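Cambiar de casa sin cambiar de barrio

15 de julio de 2014

Archivado en: Casa, Cosas mías

Nos hemos mudado a 83 pasos del portal anterior. Los conté el primer día, con una lámpara en cada mano, y desde entonces lo repito cada vez que alguien pregunta qué tal la mudanza, porque la gente supone que una mudanza corta es una mudanza fácil. Yo también lo suponía.

Cuando te vas a otra ciudad contratas un camión, embalas en serio y en un día está hecho. Cuando te vas a la misma calle vas llevando cosas. Un rato por la tarde, otro antes de cenar. Tuvimos las dos llaves desde marzo y pensé que con ese margen iríamos tranquilos. Lo que pasó fue que durante semanas no vivimos en ninguna de las dos casas. El colador estaba en una y los espaguetis en la otra. Dormíamos en la vieja y la ropa limpia estaba en la nueva. Una mañana fui a trabajar con los zapatos de las bodas.

Al final contratamos a Jalter para los muebles grandes. Vinieron dos personas y tardaron menos en bajar el armario del dormitorio de lo que yo había tardado en desmontar una estantería. Me cobraron un mínimo de tres horas y me pareció bien. Lo único que no quisieron llevar fueron las plantas, que viajaron a mano, y la más alta perdió dos hojas en el ascensor.

De las cajas: compré 50, todas iguales, y fue demasiado. Quedan bastantes plegadas detrás de una puerta. Si alguien del barrio las quiere, que me escriba antes de agosto. Las grandes de verdad no sirven para casi nada, porque las llenas de libros y luego no las levantas. La mejor compra fue la cinta buena. La mala la tiré a la mitad del primer rollo.

Rotular las cajas lo hicimos bien al principio y mal después. Las primeras dicen «cocina, cajón de arriba, cubiertos y abrelatas». Las últimas dicen «varios». Hay una que dice «varios 2» y otra que no dice nada y que sigue cerrada en el pasillo. La uso para dejar el correo.

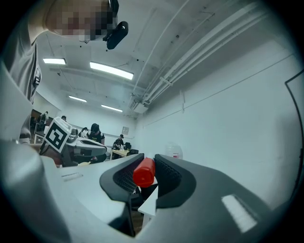 El papeleo ha sido lo más lento. Para la compañía de la luz una mudanza dentro de la misma calle es sospechosa. Llamé tres veces y en las tres me corrigieron el número del portal por el antiguo, convencidos de que me estaba equivocando yo. La primera factura llegó a la casa vieja, naturalmente, y fui a buscarla en zapatillas. El empadronamiento, en cambio, fue rápido. Llevaba fotocopia de todo y solo me pidieron el contrato.

El seguro lo dejé para el final y no debería. Estuvimos unos días con el piso vacío asegurado y el lleno no.

La casa nueva tiene más luz y menos armarios. El salón da al patio grande, donde por la tarde pega el sol, así que ahora en julio bajamos las persianas a las cuatro y hasta las ocho no las subimos. La cocina es estrecha pero tiene una ventana encima del fregadero, y eso lo echaba de menos desde que dejé la casa de mis padres. El baño es feo. Tiene azulejos marrones hasta el techo y se van a quedar ahí por lo menos un par de años, hasta que ahorremos.

Pintamos antes de entrar. Dos manos en el salón y tres en el cuarto pequeño, que era azul oscuro. El color elegido se llama Harkerstead en la carta de la tienda y es un blanco algo gris. En la muestra parecía más cálido, pero en la pared ya me he acostumbrado. El que quería al principio era el Kokside, un verde apagado, y en casa perdí la votación. Compramos un bote pequeño por si acaso y está en el trastero, sin abrir. Igual cae en el recibidor.

También hemos cambiado de panadería, cosa que no esperaba. La de siempre sigue estando a un minuto, pero al salir ahora del portal queda a la izquierda y el metro está a la derecha. A la derecha hay otra, más pequeña, con un pan de centeno que se acaba temprano. Me da un poco de apuro pasar por delante de la antigua con la bolsa de la nueva, y alguna vez he cruzado de acera.

De los vecinos sé poco todavía. En el buzón de al lado pone Kovalchuk y por las noches suena un piano detrás del tabique, nunca más tarde de las diez. Toca siempre la misma pieza y siempre se para en el mismo sitio. En la otra casa teníamos encima a alguien que arrastraba muebles de madrugada, así que por mí puede seguir todo el verano.

Devolvimos las llaves del piso viejo hace dos semanas. Había que dejarlo limpio y sin agujeros, y tapé los de los cuadros con masilla una tarde entera. El casero lo miró todo en cinco minutos y lo único que comentó fue que faltaba la bombilla del pasillo. Subí a casa, cogí una y se la bajé.

Me quedan por hacer: las cortinas del dormitorio, la lámpara del recibidor, que está en el suelo desde el primer día, y cambiar la dirección en el banco. Y la caja del pasillo. Si la abro ya contaré lo que hay.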